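3.2 Rehearsing in simulation before cutting metal

Most of the first winter went into a robot that did not exist yet. The workshop at Grekham has one good bench, one drill press and a long line of people waiting for both, so every bracket we could avoid making twice was a bracket worth modeling first. Kheri Mosoti drew the torso and both arms in a free CAD package, exported the links one by one, and loaded them into the simulator on a secondhand desktop that lives under the bench. We call the robot Modley, and the name covers the simulated version and the one now standing on its cart.

We wanted to rehearse in a home, with all the clutter a home brings. An open floor tells you very little about whether two arms can work around chair backs, so we gave Modley a dining area with a table and chairs, pictures on the walls, a refrigerator, and small things lying on the tabletop (Figure 2). This was the most enjoyable part of the whole project! People who had never touched a motor controller sat down and steered the grippers around a laptop for an entire evening, and they came back with useful complaints.

Figure 2. Simulated dining area with the two-armed Modley model, looking past the torso toward the table.

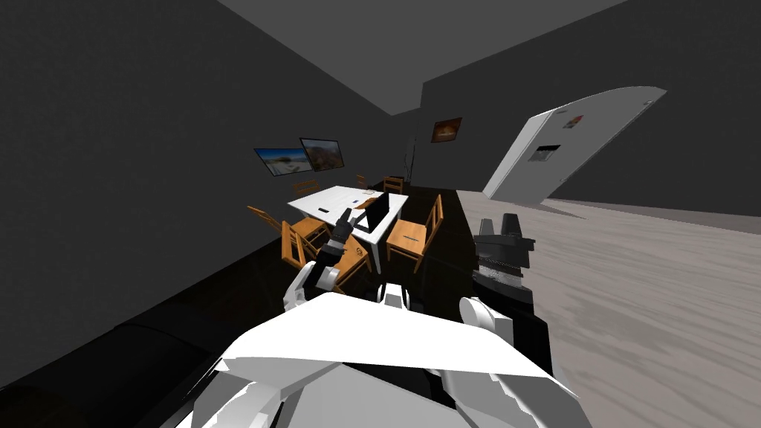

The complaints fell into two groups. The first had to do with reach. Neema Bakilana noticed that when she brought a gripper in low over a chair back, the elbow wanted to swing outward, and she had to back the base away and start again. We moved the shoulder mounts forward by 30 mm in the model, tried the same approach, and found it far easier to steer. That change cost us an afternoon. On the bench it would have meant new side plates, and we only had 2 sheets of aluminum left.

The second group was about feel. Our early controller followed the hand input so closely that every small tremor showed up at the fingertips. Gitau Biwott added a simple filter and a speed limit near the table surface, and the arms became much calmer to drive — slower, too, but all 8 of our test drivers preferred it. The filter settings went straight into the firmware for the real arms in June, and we have changed them only once.

Some things the simulation could not teach us. It knew nothing about cable drag, which turned out to be the biggest nuisance on the physical shoulders, and our contact settings for the fingers were guesses until we had real rubber pads to compare against. Efthymia Karamanlidis rewrote the friction values after the first bench tests, and the section that follows gives both sets side by side. We are still delighted with how much of the early work carried over, down to the keyboard shortcuts.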